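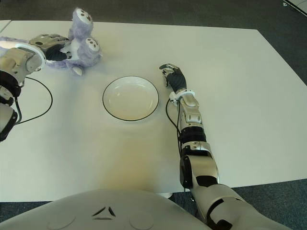 One hand on the toy, the other waiting by the plate.

Teaching the Plush Pass: a walkthrough for new club members

Welcome to the Narkham Robotics Club! This page covers the plush pass, the first two-handed exercise everyone learns here, and the one you'll be glad you practiced when the Cemthorpe student meet comes round on 25th February. I've tried to write it the way I'd say it if we were standing at the table together, so forgive me if I ramble.

Start with the left hand only. Bring it in slowly from the side, let the fingers settle into the fur, and then close. Plush is forgiving stuff, but it squashes, and the hand will happily grab a fistful of fluff and no toy underneath. Give it a small test lift before you go any further. If it slips, open up, move in a bit deeper and try again.

Now bring the right hand across to meet it over the disc.

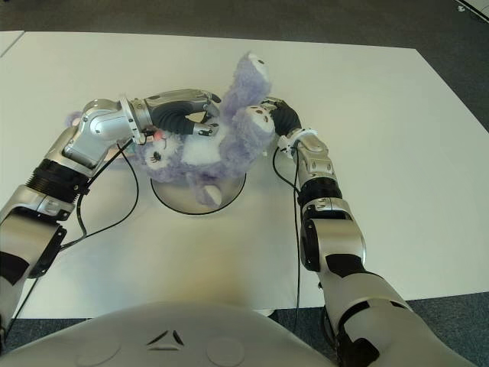 Keep both hands closed for 5 full seconds before you let either one go. I know that feels like forever when people are watching (it really does), but most dropped toys come from opening the first hand too soon. Watch your cables too, and leave enough slack for the wrists to turn.

Once the hold feels steady, look through the wrist view as well as the head view. It can be a strange angle, with more ceiling than table in it, and it takes a few sessions before your brain stops complaining.
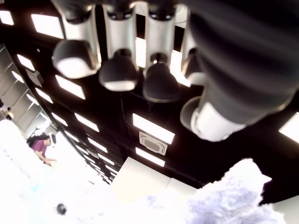 Tove Skov wrote in after trying this with her own group: "We had our beginners skip the wrist view for the first week and they were much calmer. Then we switched it on and let them repeat the same runs. I'd suggest that order to anyone."

I like that a lot, and we'll be trying it with the February intake.

To finish, lower the toy, open the hand, and back straight out before you swing the arm anywhere. Then bring both arms to rest on either side of the plate and save your run with your name on it. Our best score so far is 82, set by Karlijn Vanhove.

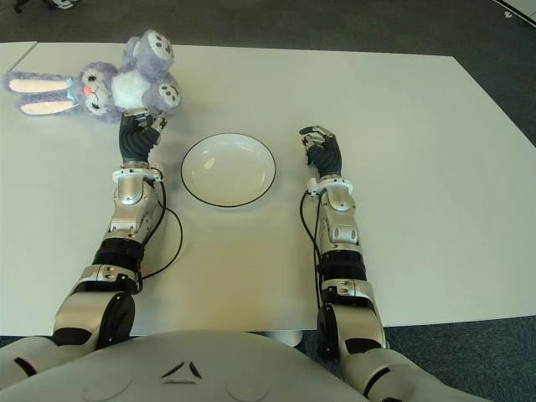
Do at least 5 clean runs before you change toys, and when you do change, go back to the one-handed lift first. Long ears and ribbons catch on fingers in ways you won't expect! If you get stuck, ask Griet or Ans, or leave a note in the Jin folder.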